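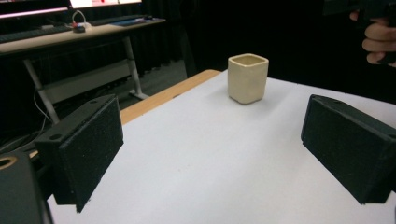

Square cup on the white cover, curtain behind.

April, a bit after 2 in the afternoon

New cup day! Decha Inthanon brought it over from the Cunville shop this morning wrapped in about three layers of newspaper, and I've been picking it up and putting it down ever since. Cream, square with rounded corners, glaze a little rough under the thumb (Decha says the glaze is meant to come out that way, and I believe him, I like it). I had asked for "something plain for the table" and was braced for another white mug, so this is a treat.

Numbers before I forget them again. Weight 219 g on the kitchen scale, height 73 mm, flat part of the base 56 mm across on the inside. I measured the height from the table with the steel rule and then again with the calipers, same answer both times, so I'm leaving it. Capacity not done yet, the measuring jug is still over with Beatrice. It goes in the inventory under Mondidel, because that's the name on the paperwork, and I've put a paper label in the box and no sticker on the cup. Please keep it that way, folks -- stickers and matte glaze don't get along, see the mess I made of the Boltetti bowl.

Now the white cover. Cream on white sounds like a terrible idea and I said so out loud when Beatrice Mohamedi suggested it, but I've come around. You get a faint shadow beside the cup and that's enough to see where it stands, and with the black curtain drawn behind, the whole thing looks calmer than the bare table did. I tried it toward the back of the cover and liked it there, so that's my vote for the starting spot. Pencil marks only if we mark it. Ink goes through.

What I'm less happy with is the fit.

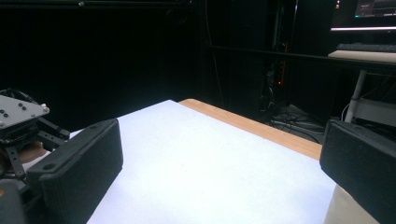 The cover doesn't reach all the way, so there's a strip of wood showing along the edge, that warm orangey tan, and it nags at me every time I look up. I slid things over a bit and only moved the problem somewhere else. Either we get a wider piece (Mrema sells it off the roll, need to ask what widths) or we decide we don't care and write down which edge it lines up with, so it's the same for everybody. Beatrice is in the "don't care" camp. I'm wavering.

The cables on the floor by the rack are a tangle again. I got as far as fetching the velcro ties and then the phone rang, so the ties are on my chair. Same goes for the ones hanging under the desk with the white frame, they could all be bundled and lifted in one go if two people did it, one holding and one tying. Decha, I'm looking at you, you have the long arms.

Still to do:
get the jug back, do the capacity
ask Mrema about widths
cables
find a lid or a square of cloth for the cup, the inside is going to collect dust

Oh, and washing -- warm water and the soft sponge, please, never the green scrubby side. I'd like it to look the same in a month as it does now. Back in the box at night, the box lives on the second shelf next to the tape.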